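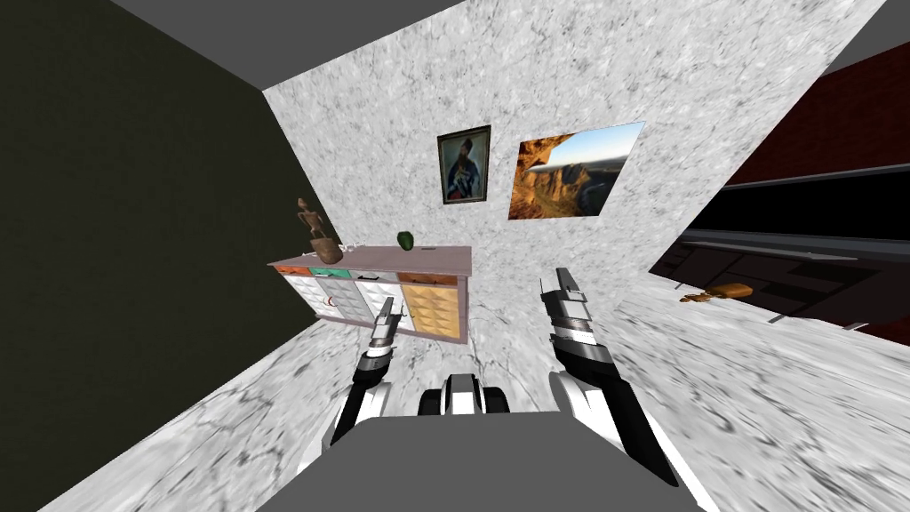 Imani Delacroix wanted to know why anyone should believe a robot can tidy a room when the room doesn't exist, and she asked it before I had finished my first sentence at the April check-in. I said I would get back to her. This report is me getting back to her, and I am still mostly on her side.

Projects > Senior Robotics > Term Reports > Brorside Simulation Group

12/30/20
By Dolores Iwasaki

The job we set ourselves was small. A two-armed robot in a simulated room had to reach a low dresser, pick up the green pepper from the top and put it down again on the same surface without knocking over the wooden figurine at the left end. We called the control program Etim. The simulator settings lived in a separate file called Praditz, which only two of us ever learned to edit properly.

We ran 498 trials. Etim was scored as finishing the job in 168 of them. I don't think that number deserves the colour chart it got in our slides. The scoring script only checked where the pepper ended up. If the gripper shoved it along the dresser and it stopped in the right zone, that was a pass. I replayed 20 of the passes by hand and in several of them the fingers never closed on anything. We should have caught this in the first week.

The second problem is the room. Marble on the floor, the same marble up the wall, a canyon picture, a dresser with quilted panels in different colours. The idea was that odd decoration would stop the program from learning one plain background. Fair enough, but we kept the same layout through the whole term, so all Etim got was one strange room instead of one boring one. When we moved the dresser half a metre for a test, the left arm went to where the dresser used to be.

The tilted view from above the body was my choice and I would defend it. It keeps both grippers in sight, and the reaching errors were much easier to spot there than on the level camera. It did make the small white object on the dresser very hard to pick out, and we dropped it from the task list for that reason.

The Dustow group says their version runs better. They may be right, but they used our scoring script, so I would like to see their replays first.

What I'd change next term:

Check for a real grip before counting a pass.
Move the furniture between runs.
Write down how Praditz works.
Stop quoting the 168.

Imani also asked whether any of it would work on a real arm. We haven't tried. The friction values in Praditz were guesses, and the pepper weighs whatever we typed in.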